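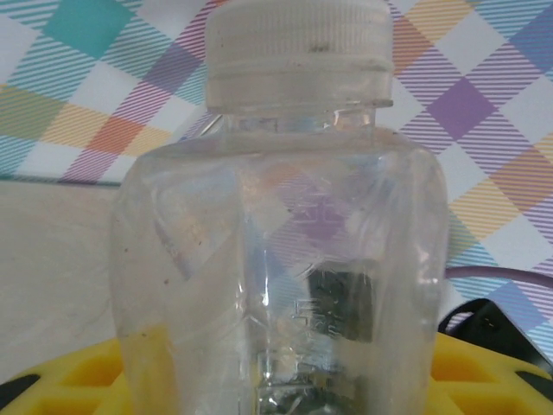
Clear bottle with the white cap, seen from the wrist camera of the Cadik.

Search this site Type and press Enter

Cadik gripper kit by Dornholm: a review after one season of use

December 2020

4 min read

I bought the Cadik kit in March with my own money, and I paid 681 dollars for it, shipping included. Dornholm did not send me anything for free and they don't know that I write this. I mention it at the start because several readers asked me about it after my review of the Tondstead gripper.

The kit is a two-finger gripper with a small camera for the wrist. In the box there are the gripper body with its yellow parts, the camera on its bracket, 2 cables, a bag of screws and a printed booklet. The arm is not included. I use it on a small table arm which I already had, and the adapter plate fitted after I made one hole a little wider. The booklet says that no drilling is needed. For my arm this was not correct, but I can't say how it is with others.

Assembly

I needed 75 minutes from opening the box until the first movement of the fingers. The mechanical part is pleasant. The screws are good and the holes are in the right place, and no force is necessary. The booklet was written by somebody who built the thing himself, I think, as he warns you at exactly the two points where it is easy to make a mistake (the order of the washers, and the side on which the cable leaves the housing).

The cables are the weak side. They are a bit too short for an arm which turns its wrist far, and the clips that should hold them came off in the first week. I replaced the clips with ordinary cable ties. At this price I would expect better clips.

What the camera sees

I was most curious about the camera, and I will write more on it than on the motor. The camera sits close to the fingers, and so it sees any object very large as soon as the arm comes near. With a drink bottle you lose the bottom and often also the cap from view. For the last part of the movement you look at the side of the bottle and at little more. If you want to know where the whole object stands, you need a second camera somewhere else in the room, or you take one picture from farther away before you go down. 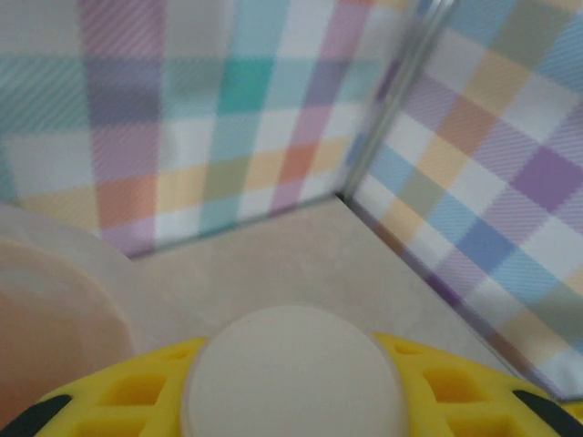 View down into a corner with plaid walls. The yellow part at the bottom is always in view like this on my mounting.

The yellow part takes a piece of the picture along the lower side. At first I found it annoying and wanted to tilt the bracket. Now I leave it in. With the gripper visible it is easier for me to judge how far the object is, and I can use it to check that the camera did not move since yesterday. Whoever wants a free picture can tilt the bracket by one step, but then the place between the fingers goes out of view, and for this you bought the camera.

Sharpness is acceptable. When the arm moves, the picture gets soft, and very near things are out of focus in any case. There is a focus ring on the lens, stiff, and you should set it before you mount the camera, afterwards you can't reach it with normal fingers. In the evening under my ceiling lamp I got more blur than in daylight. I did not find a setting in the software which would correct this.

Holding thin plastic

Most of my tests are with empty drink bottles. They are a difficult object for such a small gripper: light, smooth, and the wall gives way under the finger. The Tondstead which I had before pressed them too hard, and I could never set the force low enough. With the Cadik the force can be set in small steps, and on step 4 it holds an empty bottle by the body without crushing it flat. The plastic still gets folds, and after many attempts the bottle looks tired.

Clear plastic is also not easy for the camera. You see the background through the bottle, bent and mixed with reflections, and my simple program for finding edges was often wrong by the width of a finger. A bottle with a colored label goes much better. I don't count this against Dornholm, any camera would have the same difficulty, but in their advertisement they show only solid blocks and I think a buyer should know it. 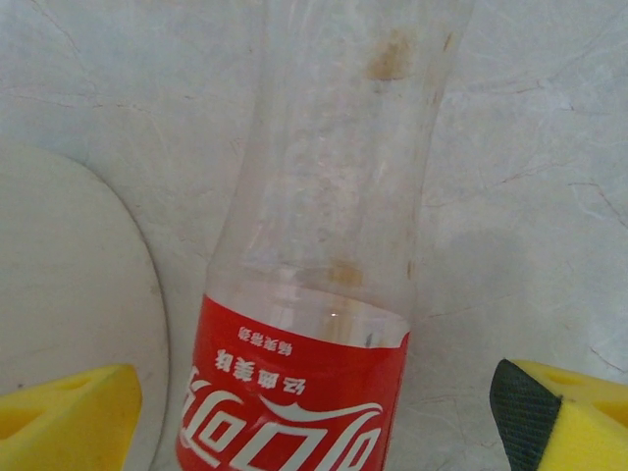
Coca-Cola bottle with red label between the yellow fingers, the dark green grip strip on the right.

The grip strips are textured and they help a lot with smooth objects. They are fixed with glue, and one of mine began to lift at the corner during the summer. I pressed it back with a drop of contact glue and it stays. Spare strips can be ordered from Navarro, the dealer, who answered my mail in two days but sent me the wrong width the first time. The exchange was free of charge.

Software

It works, and it is plain. You have a window for the camera and two sliders, one for opening and one for force. The program forgets the last slider position after closing, so I keep mine written on a piece of tape at the table. There was one update in these months and it repaired the camera name on my laptop, which before had changed at every start.

Good: fine steps of force, solid screws and holes, honest booklet, grip strips.

Not so good: short cables, bad clips, stiff focus ring, software which does not remember.

For somebody who wants to handle light household things on a table I recommend it, with the condition that the arm is already there and works well. For heavy objects I have no opinion, my arm can't lift them. If you own the Tondstead and only use it for boxes and blocks, I would keep it and save the money.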